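Guest Room Care at Drarnusine House
Photo Gallery

Drarnusine House provides short-stay rooms for visiting fellows, students and their families. The residence is managed by the Filtaneck Foundation, and its rooms are prepared by the Housekeeping Office under the direction of Sandrine Hervieu. This page concerns the part of room care that visitors ask about most often: the daily handling of waste, liners and small supplies in the bedrooms.

The gallery accompanies the Residence Handbook and should be read together with the chapter on room standards. New members of the housekeeping staff are asked to review it before their first Thursday shift, when all occupied rooms are serviced and the corridor bins are emptied for collection.

About the rooms

The bedrooms in the Cikden Wing were refurnished two years ago. Each has a carpeted floor, an upholstered bed, a wastebasket and a wall hook for liners. The furniture plan was drawn up by Albane Joly of the Facilities Office, who chose to leave the stretch of floor between the door and the bed free of tables and shelving. Residents bring luggage into the room along this path, and staff need it clear for the vacuum cleaner.

The Tuncer Wing follows the same plan, with small differences in the position of the outlets. Residents moving between wings should not expect to find every fixture in the same place.

Wastebaskets and liners

Wastebaskets are emptied daily in occupied rooms. The basket is lifted clear of the carpet before the liner is removed, and the floor beneath it is checked for paper, crumbs and hairpins. A basket that has been used without a liner is taken to the utility room, washed, and dried fully before it is returned.

Liners are kept on the wall hook. Adhesive hooks are used in the bedrooms so that the walls need not be drilled. They are rated for light items only. Coats, bags and wet towels belong on the rail inside the closet. Staff who find a hook coming away should report it to Romain Gautier, who keeps the repair list for both wings. Tape may be used for the time being, but the hook should be replaced before the next resident arrives.

Last year the office handled 1,854 room changes and received 664 requests for small supplies, including liners, light bulbs and spare pillows. Most supply requests are now met on the same day, and up to 2 rolls of liners may be signed out by a resident on an extended stay.

Cords and floor space

Power cords should lie where they will not be stepped on. Staff do not unplug residents' equipment. If a cord crosses the floor, the vacuum cleaner is worked along either side of it, and a note is left asking the resident to move it closer to the wall when convenient.

Beds and bedding

White bedding is used throughout the residence so that pieces can be exchanged between rooms. Pillows and duvets are straightened after the wastebasket has been attended to and hands have been washed. Bedding that hangs over the side of the bed is folded back before the floor is cleaned.

Contacts

Questions about room standards may be addressed to Mehrangiz Taheri at the Housekeeping Office. Timothée Bodin receives requests for additional supplies at the front desk until 6 p.m. Residents who prefer that their room not be entered on a given day should leave the card provided on the outside handle before 9 a.m.

Gallery

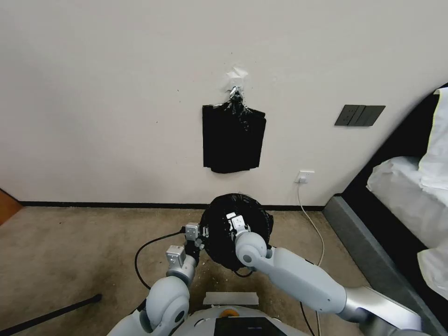

Bedroom wall with black plastic bag on its hook, and the round wastebasket lifted from the carpet.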